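Gripper Station Inspection - Zavano Bench, August
Reopening check after the pinch fault

1. Emergency stop. PASS. Reachable without leaning over the bench, a feature we added after learning why it mattered.

2. Finger closing force. FAIL, then PASS. The left gripper closed on its own 3 times during a basket lid run and caught a thumb. Bruise only. Fault code 31, for which the Gramenon manual suggests "consult manual."

3. Cable strain relief. FAIL. The connector had worked loose at cycle 1,112. Replaced with the Lurnton clip. The old one was holding on by habit.

4. Marker cubes. PASS. Screws snug on both sides. Please stop tightening them with a coin.

5. Lid task, hands on. PASS with comment. Keep thumbs behind the finger pivots when working near the lid.

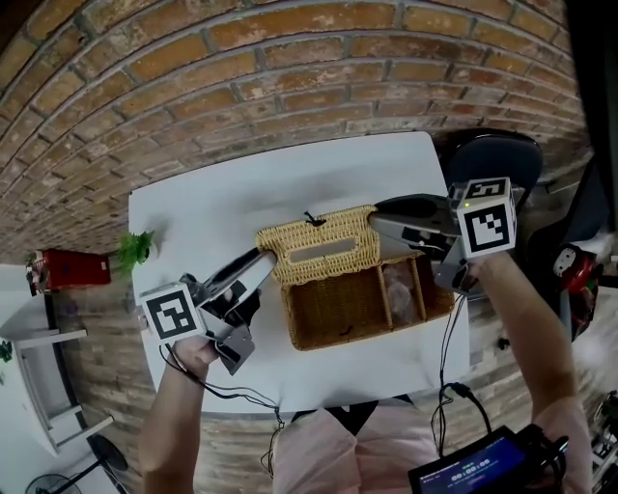
What should the operator do if a gripper closes without a command?
Let go of the lid, hit the stop and leave the power off until the connector has been checked. Do not squeeze the trigger again to see if it does it twice. It does.

6. Trigger return. PASS. Both spring back cleanly.

7. Fault log. FAIL. It keeps the last 400 events, and 400 of them were low battery warnings. Zieliński support has been asked for a filter - ticket still open.

8. Thumb guard. NOT FITTED. On order. Short sessions only until it arrives.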